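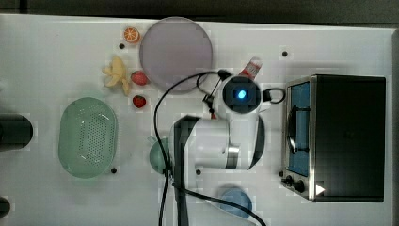 3. Teaching by hand and teaching from a distance

3.1 Why we kept both

When we started this work we fully expected to pick one way of showing the arm a task and drop the other. I'd been moving arms around by hand for years and I like it - you grab the thing, you feel where it's heavy, you feel when it bumps a plate, and you stop. Tianyou Kong came from the other camp and had done nearly all of his earlier work by remote control, sitting to one side and watching a screen. We argued about it for most of March (in a friendly way!) and ended up collecting both kinds of demonstrations on the same play-kitchen tasks, with the same arm and the same toys.

The tasks themselves are small. Put the strawberry on the plate. Move the banana into the colander. Pick up the ketchup and set it down next to the bowl. A kid could do any of them without looking up, and that was sort of the appeal, because we wanted the people giving the demonstrations to think about the robot and not about the chore.

3.2 Who gave the demonstrations

Three people did all the teaching: Müzeyyen Yurt, Cor Martens and me. Müzeyyen had never touched a robot arm before she joined us at Leststead, and Cor had used one only for pick-and-place on a belt. Each of us recorded 192 demonstrations, half by hand and half by remote control, in sessions of 30 minutes with a break in between. We tried longer sessions early on and everybody's demonstrations got sloppy toward the end, mine worst of all, so we went back to the short ones.

For the hand-guided half, the teacher held the arm by the wrist and walked it through the task while the joints were set to follow. The remote half used Miranda, our own little control program, which takes motion from a handheld controller and passes it to the arm. Miranda shows the teacher the wrist view by default. You can switch to the overhead view with a button, and I'll come back to that button in a minute because it mattered a lot more than we thought it would.

3.3 Soft things are hard to let go of

The biggest difference between the two kinds of teaching showed up with the plush toys. When I guide the arm by hand I can see from the side how far the fingers have closed, and I tend to stop early, just when the fabric starts to give. With remote control you don't have that side view unless you lean over, and you get no feel of the squeeze at all. Cor's remote demonstrations with the ketchup bottle all had the fingers closing further than they needed to. The grip was fine. The trouble came at release, when the fabric would cling to the ribbed part of a finger and the bottle would tip over as the arm backed off.
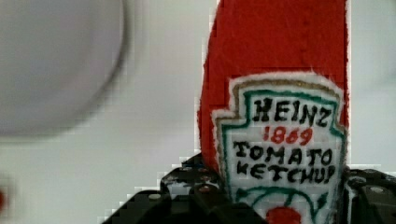 Figure 3. Wrist view with the gripper closed on the lower part of the plush ketchup bottle. The label faces the camera, and the bottle hides a good part of the table behind it.

Müzeyyen found the fix, and it's a simple one. She opened the fingers, waited a moment, and then moved the arm away slowly, where Cor and I had been opening and leaving in one motion. Once we all taught it that way the learned policy picked up the pause too, and the bottle stayed standing far more often. I would've liked to say we planned this - we didn't. It came from watching her do it and asking why her bottles weren't falling over.

3.4 What the wrist camera can't see

A tall object in the gripper takes up a lot of the wrist view. With the bottle held upright, a teacher who sticks to that view is placing it partly from memory, and you can hear it in the session recordings: lots of muttering, lots of "where's the bowl gone." Anything behind the bottle is lost, and things off to the side or further back can blur badly enough that you wouldn't want to bet on what they are.

So people hit the button. We hadn't planned to log view switches, but Surachet Klinhom had left the logging on from an earlier test, and I'm very glad he did. Müzeyyen switched to the overhead view in almost every ketchup demonstration, usually right after the lift. For the strawberries she hardly ever switched. A strawberry is small, so you can see past it, and the wrist view alone is enough to bring it down onto the plate.

The overhead view has its own trouble, of course. The arm covers part of the table, and a bowl under the arm's body can be half hidden just when you want to put something beside it. Cor got around this by swinging the arm out wide before coming back in, and the policy learned the wide swing as faithfully as it learned everything else. It looks a bit silly when the table is clear on that side, but it works, so we left those demonstrations in.

3.5 Mixing the two

We trained one policy on hand-guided demonstrations only, one on remote only, and one on an even mix. For the mixed set we dropped 24 demonstrations in which the recording had a gap, mostly from a loose connector that Trevor Pickering later replaced. The hand-guided paths were smoother and shorter, and the remote ones had more small corrections just before contact. I'd assumed those corrections were noise and wanted to filter them out. Trevor talked me into leaving them alone for the first round, and the policy trained with them recovered better when an object had been nudged a little from its usual spot. We describe the test positions and the scoring in Section 4.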